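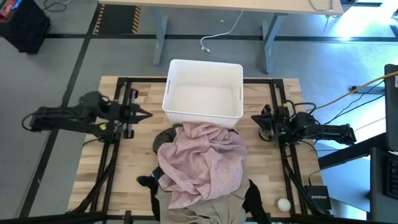
Figure 5. Two-arm folding cell at Flilldale: clothes in a heap, storage bin behind, one gripper on either side.

Session 5: Faults in two-arm cells
Handout, August 2023

The case for this session is a stoppage on a cell of the type in Figure 5. The task was to take garments one at a time from a heap and put them in the bin. The controller was a Bratu unit running the Skatcombe task software.

What happened

In January the cell had completed 1,802 picks without a stop. On the next pick the left arm closed on a knitted sleeve that was caught under a second garment. The arm lifted, the load rose past the set limit and the left arm stopped, as it should. The right arm did not. It carried on towards the bin and pulled on the same piece of cloth for almost 21 seconds before an operator pressed the stop button. One wrist joint was damaged. There were no injuries.

Cause

Each arm had its own overload stop. The signal from one to the other went over the ordinary network, and the message was dropped. The right arm had no rule for a missing message, so it treated silence as "all clear".

The first report, by Clondero, blamed the gripper. Jaw wear was found, but it was within limits and played no part.

Changes made

Stop signals now run on a separate hard-wired loop.
Either arm halts if it hears nothing from the other for 2 control cycles.
Cables at the arm bases are checked for snagging before each shift – this was not a cause, but it came up in the review.

For the seminar

Draw the fault tree, starting from "right arm keeps moving". Mark which branches the new loop removes and which it leaves open. Bring your copy of the risk assessment form from Session 2.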